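4.2 Changes in work content at the packing benches

The Ritden site was studied for the length of the trial and for a short period before it, when the benches were still run wholly by hand. Before the trial, each of the 4 benches was staffed by one person per shift. The task was to take parts from a tote, lay them on the bench, check them against a card, and pass them to the carton. Operators described this as a single job, and the firm costed it as one. Our task analysis split it into sorting, checking, orienting and placing, and it is this split that later decided which portions were given to the Zarnix arm and which stayed with people.

Sorting and checking remained manual throughout. Placing was automated in full. Orienting was shared, and most of the findings in this section concern that shared portion. The reason is simple enough: orienting had never been written down as a task, no time had been set for it, and no one had been trained in it. Experienced operators turned a part in the hand while looking at the card, so that the two acts overlapped. Once the arm took over placing, parts had to be left on the bench in a position from which they could be grasped, and the overlap was lost.

To teach the arm how parts were to be picked up, operators recorded demonstrations with a hand-held gripper tool. Each recording session formed part of the paid shift. The supplier's guide set a target of 800 demonstrations before the first automatic run, and the site reached this figure in September. The work was shared among all bench staff, although the two shifts divided it differently. On the early shift it was rotated daily. On the late shift it settled on the operators who were quickest at it, and stayed there.

Figure 3 gives the tool's view of the bench during recording. 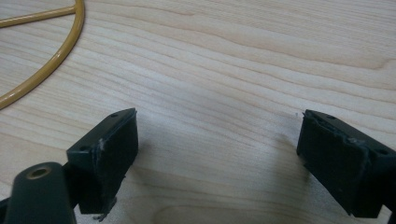

Figure 3. View from the hand-held gripper tool. Fingers open, no part held.

Operators' accounts of the recording work fell into two groups. The first concerned pace. A person who packs by hand does not approach a part and then close on it as separate steps, but the recording procedure required this, with a pause before closing. Several operators said that the pause was harder to keep up than the movement itself. The second group concerned the tool as a piece of equipment that needed looking after. Wear collects at the edge of each pad, where it meets the hard finger: in Figure 3 the upper border of the right-hand pad is rough and slightly frayed, with light flecks along it, and there is a small whitish scuff on the left finger at the same boundary. Operators had views on how much of this was acceptable, and the views differed. The supplier's guide gave no limit. In practice a pad was changed when the person holding the tool asked for a change, and so the decision rested on individual judgement and, to some extent, on how confident that person felt about stopping work.

Pad changes were not recorded at the start of the trial. A log was added after the late shift raised the matter with the line manager. The log shows the date and the bench, but does not give the reason for the change, and we were therefore unable to relate pad condition to the quality of the recordings. This is a gap in the data and it limits what can be said about maintenance effort.

Time use changed as follows. Placing, once automated, no longer took up operator time except when a pick failed. Checking took longer per part than before, partly because it was now done as a separate act and partly because the arm's working speed left operators waiting, and some of them used the wait to check again. The firm's own time sheets do not show this, as they record output per bench only. Our observation sheets were kept in blocks of 60 minutes and were filled in by the same observer on both shifts. They show the change clearly, although the blocks are too coarse to separate a second check from simple waiting in every case.

Failed picks created a new kind of work. When the arm stopped, the operator had to decide whether to move the part, restart the cycle, or place the part by hand and skip the cycle altogether. The written procedure allowed only the first two. The third was common on both shifts, and more so towards the end of a shift. Supervisors knew of it and did not object as long as the carton count was correct. We note it here for its effect on the figures: a part placed by hand after a stop was counted by the system as an automatic placement, and the reported rate of automation is therefore higher than the true rate. We have not attempted a correction.

Skill and grading were raised in nearly every interview. The site uses the four-level scheme set out by Sotiropoulos, under which bench packing falls in the lowest level. Recording demonstrations, clearing stops and judging the state of the gripper do not appear in the scheme at any level. Management took the position that these were part of the existing job. Operators on the early shift mostly agreed, provided that the work went on being rotated. Operators on the late shift, where the recording had settled on fewer people, mostly did not. The difference between the shifts is larger than any difference we found by age or by length of service, and it suggests that the way the new work was shared out mattered more to staff than the content of that work.

A related point concerns ownership of technique. The movements recorded with the tool were those of particular people, and staff could tell whose manner of picking the arm had taken up. One operator said that the arm 'goes in from the side, the way the lates do it'. This was said without complaint, but the same operator later asked whether the recordings would be used at the Plunden site, where packing is done by agency staff. The question had not been put to management before. At the time of writing no agreement covers the use of recordings outside the site where they were made.

Physical load was not measured directly. Operators reported less reaching and more standing still. Opinion on the hand-held tool was mixed — those who used it in short turns had little to say about it, while those who used it for most of a session mentioned the wrist and the base of the thumb. The trial was too short for any statement about injury, and the site's accident book holds no entry relating to the tool.

Section 4.3 sets these findings against the staffing plan drawn up before the trial, in which the recording work was treated as a one-off cost and given no hours after the first automatic run. Recording in fact continued after that point, at a lower rate, each time a new part was added to the range.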